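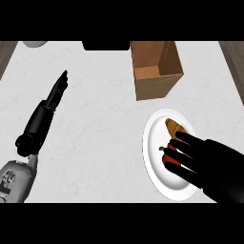

Sim view, right hand over the plate, red pepper under the fingers, bread roll above it.

Ticket 29 - Felbridge open day, kitchen demo station
Opened by: Benjie Aquino
Priority: high (doors open 4 pm)
Status: open, workaround in place

Problem
Visitor screen runs the pepper pick in sim before we let people try the controls. Right hand comes down over the pepper fine, then the run hangs. No error on the operator side. Left arm stays parked out over the marble. Restart clears it, then it hangs again later.

Log
Morning. First dry run ok. Second one hung at the close step. Thought it was the laptop, swapped to the Lidalness machine. Same thing.

Checked contact settings on the pepper. Fingers are long and the roll is right next to it, top finger ends up across the bread. Guess is the solver is fighting two contacts at once. Not proven.

Took the bread out of the scene file. 20 runs, no hang. Put it back, hung on run 4. So its the roll, or something to do with the roll.

Tried moving the plate farther from the front edge. No change, put it back.

Urbonaitė asked if we can just leave the bread out. Would rather not, the talk script has people choosing which item goes in the cardboard box. With only a pepper theres nothing to choose.

Lunch. Statine support answered: update the hand model to version 2, old one has bad collision shapes on the finger pads. Downloading on the guest wifi, slow.

2:20 pm. New hand model in. Loads, but the home pose is off and the wrist starts too low. Not fixing that before the doors open. Rolled back.

Workaround for today
- Scene without bread for the first group
- Bread scene only with somebody at the keyboard, restart if it stops for more than 20 seconds
- Dont let visitors drive the left arm, limits not set

To do after
Fix home pose, retest new hand with both items, send Statine the log from the hung run. Also need a longer HDMI cable for this station, the one we have doesnt reach the wall screen unless the table is pulled out.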